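4.2 Setting out a snack counter

We come now to the chore that taught us the most, and we hope the reader will forgive us if we linger on it. When we visited the Cukow convenience shops in Jendville in July, we asked the clerks what part of the day they would gladly hand over to a machine. We had expected to hear about mopping, or about hauling crates in from the back. What we heard about, over and over, was the counter: the little business of moving a sandwich from a basket to a tray, straightening the candy bars, turning the drinks so the labels face the customer, and then doing all of it again after the lunch crowd has been through. It is light work and it is dull work, and it never stays done.

On paper this is a kind chore for a robot. Everything sits within arm's reach, the table is flat, and a dropped item does no great harm. Hallgrímsson's earlier survey of kitchen and retail tasks (which we have leaned on throughout this paper, and which we still recommend warmly) would place it in the easiest of its 3 classes. After spending a good deal of time with it, we would move it up a class, and we would like to explain why by way of the objects themselves.

Consider the sandwich first. A person picks up a wrapped sandwich without a thought, and usually by whatever part happens to be nearest. A gripper with two fingers has to choose. If it closes on the bread, it has a firm body to hold but may squash it; if it closes on the gathered end of the plastic film, the bread is spared but the whole thing can swing and twist. We counted both as acceptable grasps, as the clerks told us they use both. The film brings a second difficulty, because it throws back bright streaks of light that wander over the filling as the wrist camera moves, so the same sandwich can look like a rather different object from one moment to the next. The Clanolum controller, which we used unchanged for all the trials in this section, copes with the glare better when the wrist comes in slowly. That costs time, and time is the one thing a shop counter is short of at noon.

The basket is the next thing to think about. Its rim is low, and one would suppose that a low rim is no trouble at all, but a finger that comes down a little wide will catch on the weave and push the basket along the table. A clerk would steady it with the other hand. Our system has a second arm, and in principle could do just the same, yet getting two arms to agree on such a small courtesy proved harder than any of the grasps. We return to this in Section 5.

Last, there is the clear stepped stand. Transparent shelves are lovely for the customer and wretched for a depth sensor, which tends to see straight through them to the tabletop. Snædís Hjaltested, who ran the placement trials, found that the controller did much better when it worked out the height of a step from the goods already lying on it. A candy bar or a box makes a perfectly good ruler, it seems, so long as the shelf is not bare. With a bare shelf we saw the arm reach too low and press an item against the edge, and in those cases we stopped the trial and counted it as a failure.

We ran 11 full layouts. In 6 of them the system finished without help. In 3 it needed a person to nudge the basket back or reseat an item on the stand, and in the remaining 2 we stopped the run. We would ask the reader to take these numbers gently. The set is small, the table was tidy at the start of each run, and no hungry customer ever leaned across it to reach for a soda. Still, a clerk who needed a helping hand that often would be thought of as new to the job, and that strikes us as a fair way to speak of the machine as well.

Figure 4. The snack counter chore. First panel: a sandwich gripped low in its basket, with glare on the film. Second: a sandwich held by the gathered end of its wrap. Third: the whole table, with the sandwich basket beside the empty beige tray. Fourth: goods on the clear stepped stand, seen from the wrist.

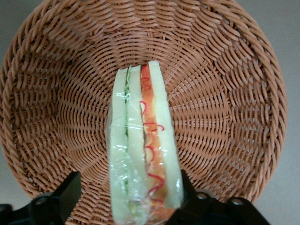
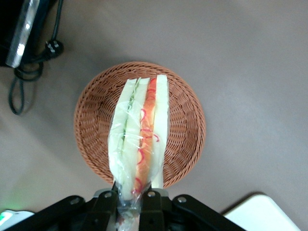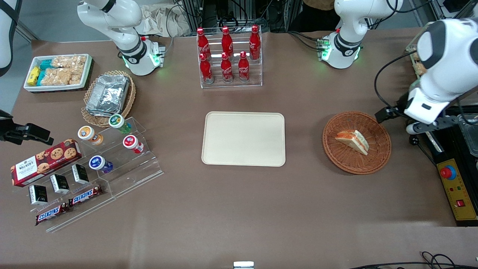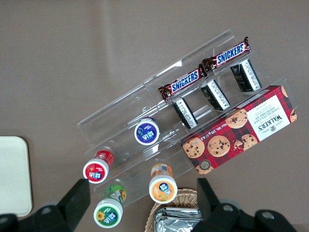
4.3 What the clerks made of it

We showed recordings of the runs to the Cukow clerks and invited them to grumble, which they did with great good humor. Their chief complaint was speed. Their second, which we had not foreseen, was about neatness: a run we had happily marked as finished might leave a box slightly askew on its step, and to a clerk's eye that is a job half done. We have since added an alignment check to our scoring sheet, and the results in Section 5 are reported both with and without it.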